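The Long Winter of a Small Stage

In the town of Skollberg the theater has 80 seats, and on the night I visited, every one of them was taken before the lights went down. The play was "Harance," a musical in two acts about a ferry that stops running and the people who must stay on the wrong side of the water. It has no famous songs yet. I think it will have one or two.

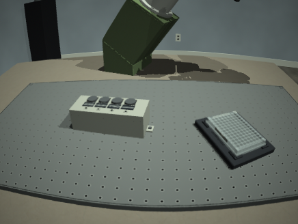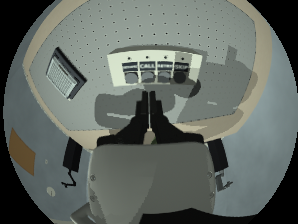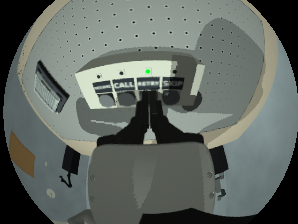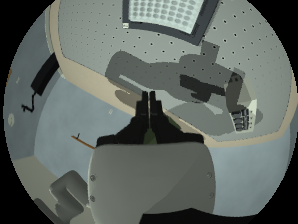

The company behind it is called Trurnenness, and it has existed for five seasons. In the beginning it played in the back of a furniture shop, and the audience sat on whatever was for sale that week. The present home is a former net store near the harbor. The walls are thick and the sound is dry, so the singers work without microphones. From the last row I could hear every word, also the quiet ones.

What surprised me first was the orchestra. There are 4 players: an accordion, a cello, a clarinet and one person for all the drums. They sit on the stage itself, on the deck of the ferry, and from time to time they must lift their feet so that an actor can pull a rope under them. The composer writes under the single name Petrauskas and does not give interviews, but the score speaks enough. It begins with a hymn in the low notes of the cello. By the end of the first act the same tune has become a dance, and the whole village is dancing to it while they wait for a boat.

The story is simple. A baker's daughter has promised to meet a man on the other shore. The ferry breaks down, then the ice comes, and the promise must wait for spring. In weaker hands this would be a sad love story and nothing more. But the writers are more interested in the waiting. People start to argue about flour. Two brothers who did not speak for years have to share one stove. There is a very funny number about a wedding cake which is cut thinner and thinner, and I heard a man behind me laugh so much that his wife asked him to go outside.

The second act is less sure of itself. A dream scene with paper birds goes on too long, and the man on the other shore, when we finally meet him, has only one song to make us like him. The song is good. He needed another. I also did not understand why the priest leaves and comes back in a different coat, though my neighbor seemed to find it clear.

The staging uses very little. A long plank is a pier, then a bakery counter, then the ice. When the thaw comes, the actors tilt it slowly until the last pair of boots slides into the dark. It is done with hands and patience, and the room became completely silent.

By the middle of October the company had sold 2,835 tickets, a large number for a town where the last bus leaves before the curtain call. Many people come by car from the valleys and share the ride home. The bar sells pea soup in the intermission, and the line for it is long, so it is better to order before the show.

A tour is planned for the spring, with a smaller set and the same musicians. The plank will travel on the roof of the van.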